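Chapter 7
Storage and the Price of Natural Gas

Key terms: working gas, cushion gas, injection season, withdrawal rate, seasonal spread, cost of carry

7.1 Why gas is stored

Natural gas comes out of the ground at a fairly steady pace. Wells do not stop in April and start again in November, and most producers lose money if they shut them in for long. Demand is less steady. In a cold region, homes and offices may burn several times as much gas in January as they do in June. Pipelines could be built large enough to carry the January load, but much of that pipe would sit idle for the rest of the year.

Storage fills the gap. Gas is injected into underground sites in the warm months, when it is plentiful, and withdrawn in the cold ones. A small part of the gas is also cooled to a liquid and held in tanks near cities, where it is used on the few coldest days.

Chapter 6 treated the pipeline as a way to move gas from one place to another. Storage moves gas from one date to another, and many of the same ideas apply. A price difference between two places pays for transport. A price difference between two months pays for storage.

7.2 A working example: the Skikent field

We will return throughout this chapter to a storage site at Skikent, run by the operator Primedau. The site is a depleted gas field. It produced for many years, and the rock that once held the original gas now holds gas brought in by pipeline. Its wells reach a depth of 3000 feet, and the compressor station sits at the point where the site joins the main line.

Not all the gas in the field can be sold. Some of it must stay underground to keep the pressure up, and this is called cushion gas. The part that can be injected and withdrawn over the year is working gas. When a newspaper reports that storage is "full," it means working gas is at its limit.

The rate of withdrawal depends on how much gas is left. At the start of winter, when pressure is high, Skikent can deliver 800 million cubic feet a day. By the end of a hard winter the same wells may deliver only 300 million. A utility that has booked space at Skikent needs to know both numbers – a customer with plenty of gas in the ground and no way to get it out quickly is in trouble during a late cold spell.

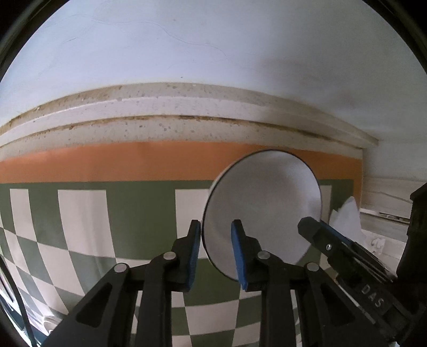
Figure 7.1 Round disc with a thin dark rim, held upright between the blue pads of a gripper.

7.3 The seasonal spread

Suppose that gas for delivery in June sells for $2.80 and gas for delivery in January sells for $3.60, both per million British thermal units. The difference, $0.80, is the seasonal spread. A trader who holds space at Skikent can buy the June gas, sell a January contract on the same day, and keep what is left after costs.

Those costs come under several heads. The operator charges a fee for the space and a smaller fee each time gas goes in or out. The compressors burn some of the gas as fuel. Money tied up in the ground earns no interest, or has to be borrowed. Together these make up the cost of carry. If it is below the spread, storing gas pays. If it is above the spread, the trader leaves the space empty or rents it to someone else.

As more traders inject gas, they push up the summer price and push down the winter price, and the spread narrows. It seldom closes fully. Space is limited, and some buyers will pay extra to be certain of supply.

7.4 Who uses storage

Users differ in what they want. Laiba Cheema, a supply planner at a gas utility, books space every year whatever the spread. Her customers must be served on the coldest day, and the cost goes into their rates. Hatem Younis trades for a marketing firm and books space only when he expects to earn more than he pays. Their two accounts for the same winter are set side by side in Section 7.8.

Power plants form another group. They need gas at short notice, often in the late afternoon, and care more about fast withdrawal than about total volume. Salt caverns suit them better than old gas fields do, and Section 7.5 compares the two.

Before you read on

1. Review the definition of a forward price in Chapter 4.
2. Using the prices in Section 7.3, find the trader's margin if the cost of carry is $0.55.
3. A customer at Skikent injects 673 million cubic feet in June, and the compressors use 1 percent of it as fuel. How much gas reaches storage?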